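Werkstattbuch, 26. Juni 2023

Thema: Leimversuche mit Hautleim, Fortsetzung. Wer nur wissen will, ob der Topf heute frei ist: nein.

Charge Jamholm, angesetzt gestern Abend, 100 g Perlen auf 200 g kaltes Wasser. Über Nacht im Kühlschrank gequollen, heute früh glasig durch und durch, keine harten Kerne mehr. Riecht wie erwartet, also nach nassem Hund mit guter Erziehung. Wasserbad auf 60 Grad eingestellt, der Leim selbst kommt damit auf 57, und da soll er bleiben. Letztes Mal stand der Regler auf »etwas mehr«, was die Klebkraft auf »etwas weniger« gebracht hat. Bitte das Thermometer im Leim messen lassen und nicht im Wasser daneben.

Zweite Charge: Wurbridge, selbes Verhältnis. Quillt langsamer, braucht offenbar mehr Wasser. Fäden ziehen beide, Wurbridge kürzer und bockiger. Offene Zeit bei 22 Grad Raumtemperatur: Jamholm knapp zwei Minuten, Wurbridge gut eine. Für Furnier ist das sportlich, für Klötzchen reicht es.

Proben: Buche auf Buche, Langholz, Fläche jeweils 20 × 20 mm, Zahnhobel auf der einen Hälfte, Putzhobel auf der anderen. Eingerieben, kein Zwingendruck. Die alte Behauptung, aufgeraute Flächen hielten besser, steht in jedem Lehrbuch meiner Ausbildung und hängt außerdem gerahmt im Flur. Mal sehen, wie lange noch.

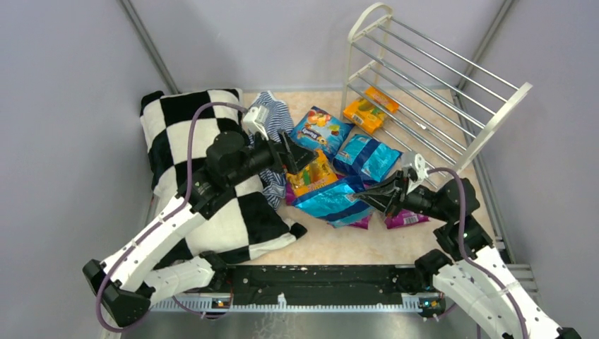

Arbeitsfläche mit beiden Armen, Karokissen und Snacktüten

Zwischenstand Scherprobe, alles mit der Hebelvorrichtung und der Federwaage gezogen, also bitte keine Nachkommastellen verlangen. Jamholm, geputzt: Bruch bei rund 880 N, Holz mit ausgerissen. Jamholm, gezahnt: früher, Bruch sauber in der Fuge. Wurbridge, geputzt: 393 N, und zwar mit einem Geräusch, das ich sonst von Knäckebrot kenne. Das war vermutlich meine Schuld, die Fuge hatte schon eine Haut, als das zweite Teil draufkam. Probe gilt nicht, steht aber hier, weil ich sie sonst in drei Wochen wiederhole.

Wurbridge, gezahnt: verlegt. Liegt irgendwo zwischen Hobelbank und Absaugung. Finderlohn ist die Probe.

Harnstoffzusatz: drei Prozent auf das Trockengewicht in einen abgefüllten Rest Jamholm gerührt. Offene Zeit verlängert sich deutlich, dafür ist die Fuge nach einer Stunde noch schiebbar wie ein Radiergummi. Auf dem Glas steht »H3«. Das Glas, auf dem nur »Leim?« steht, ist nicht von mir und hat inzwischen einen Pelz. Wer es vermisst, möge sich beeilen.

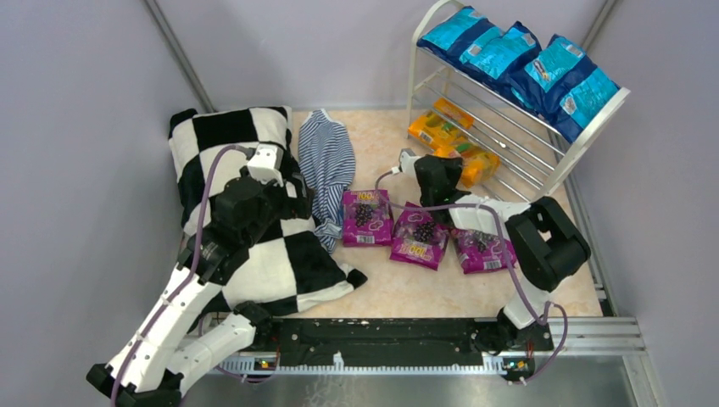 Feuchte ist der nächste Punkt. Im Dezember sind uns zwei Stuhlzargen aufgegangen, und damals haben wir einträchtig der Heizung die Schuld gegeben. Kann stimmen. Kann auch am Leim gelegen haben, der da schon zum vierten Mal aufgewärmt worden war — im Buch steht er als »noch gut«, in meiner Handschrift. Ab jetzt kommt auf jeden Becher ein Strich pro Aufwärmen, nach dem dritten Strich geht er an die Papierschablonen.

Pinsel: der Peng mit Metallzwinge hat Rost in den Topf abgegeben, schwarze Schlieren auf der Eiche, hübsch, aber unbestellt. Der Tistari ist mit Schnur gebunden und macht das nicht. Dafür haart er. Mit der Pinzette bekommt man die Borsten heraus, solange der Leim noch nicht anzieht, also sehr kurz.

Offen:
Gezahnte Wurbridge-Probe suchen oder neu machen.
Wurbridge mit mehr Wasser ansetzen, dann erst schimpfen.
H3 morgen scheren, nicht heute Abend, auch wenn es sich fest anfühlt.
Deckel für den Leimtopf. Die Untertasse ist keine Dauerlösung, sie fehlt in der Küche.
Topf nach Gebrauch ausstellen. Gilt auch für mich.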